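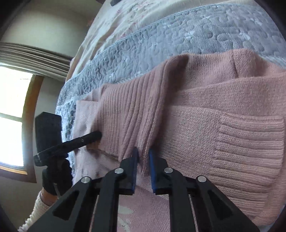
Students at Villalobos College win a say on rents

After a campaign that began in the halls' laundry queue, students at Villalobos College have won a rent freeze for the coming year, and two seats on the board that sets the charges!

The agreement, signed in May, covers all 38 shared flats at Dasent Court. It also brings back the hardship fund, with grants decided within five working days.

"We knocked on every door, some of them twice, and people kept inviting us in," said Soledad Ochoa of the Villalobos Tenants' Group. "I'm so proud of this lot."

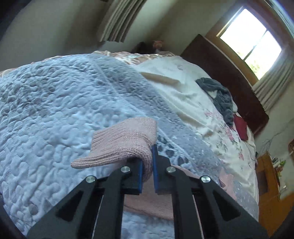 What happens next

Elections for the two seats open in the autumn. Any student living in halls can stand, first years included. Questions to Teguh Kwok at the students' union office, Okar Building, room 36.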